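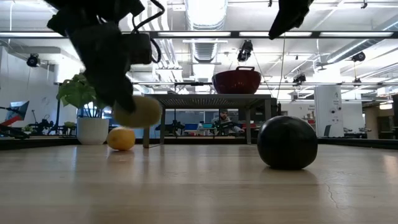
Left arm mid-move with the yellow one, right arm waiting its turn.

5 min read
Print | E-mail

June 2025

I have been teaching a robot to move fruit for five weeks now and I still go home grinning. I know how that sounds! My sister asked what I did at work and I said "I picked up a lemon 466 times" and she changed the subject to her kitchen tiles. (It wasn't always a lemon. We rotate.)

So, for those of you who came over from my bread posts: the new job is teleoperation. There's a pair of small arms I hold, and a pair of bigger arms at the table that copy whatever I do. I move my wrist, the big wrist moves. I squeeze, the gripper closes. Everything gets saved, joint positions and video together, and at the end of the day it all goes into the pile that the robot learns from. One saved attempt is a demo. My pile stood at 611 demos when I checked before writing this, and that's with all the bad ones thrown out.

The first thing I learned is that I have terrible manners with my hands. When you pick up a piece of fruit yourself you sort of swoop at it, adjusting the whole way in, and your fingers feel around and fix your aim at the last second. Through the arms you get none of that. There's no feeling in the grips on our setup, so you watch, and you go in slower than you think you need to, and you line up the fingers before you're down at table height. Recep Uysal, who trained me, made me do an entire afternoon of just going down and coming back up without touching anything. I was so bored I named the grippers. Lacroix is the left one, Gomell is the right one. The names have stuck, and Recep now uses them in his notes, which I consider my biggest contribution to the project so far.

The second thing is rhythm. You want to be smooth, but you also don't want to dawdle, and if you stop in midair to think, the robot will learn to stop in midair and think. I did this in January on a trial day, before I had the job, and they played me what a model trained on the trial-day demos looked like. It went over to a pear, hung there for ages like somebody who'd forgotten why they came into the room, and then picked it up beautifully. That was me! That was my pause! I have never felt so seen by a machine.

Round things are harder than I expected. Long things with rounded ends are kinder, provided you come at them across the short way, but then you have to remember which way you're holding it when you set it down. The big dark shiny one is my nemesis. Glossy skin, wide body, and if you close a little above the middle it squirts out downward, and if you close a little below, your fingertips scrape the table. Didier Poulain swears by opening the gripper all the way before you even start moving. I tried it his way for 12 demos in a row and kept 11, so fine, Didier, you win.

We run the software side on something the team calls Drorno, which is really a folder of scripts with a start button on top. You tap the pedal, it beeps, you do the task, you tap again. If you flub it you hit the other pedal and that take is gone. I love the other pedal. I'd like one for phone calls.

People in the comments asked whether I fix the layout each time, and no, we shuffle. The fruit goes somewhere new for every demo, and every so often the bigger stuff in back gets shifted too. It feels wasteful when you've finally found the perfect angle and then have to give it up, but a robot that only knows one spot is no use the minute somebody bumps the table. Recep has a printed sheet of starting positions. I mostly follow it. When I make up my own they come out suspiciously similar, always a bit left of center, so the sheet is smarter than I am.

Next up is both hands at once: Lacroix passes something across to Gomell, in the air, without dropping it. I've tried it a few times after hours and my brain feels like it's patting its head and rubbing its stomach. I'll report back. And Marion, I haven't forgotten the rye recipe, it's coming this weekend.

Related posts
My trial day at Ikach, and what I wore
Getting used to foot pedals
Wrist stretches that have helped me
Rye starter, second attempt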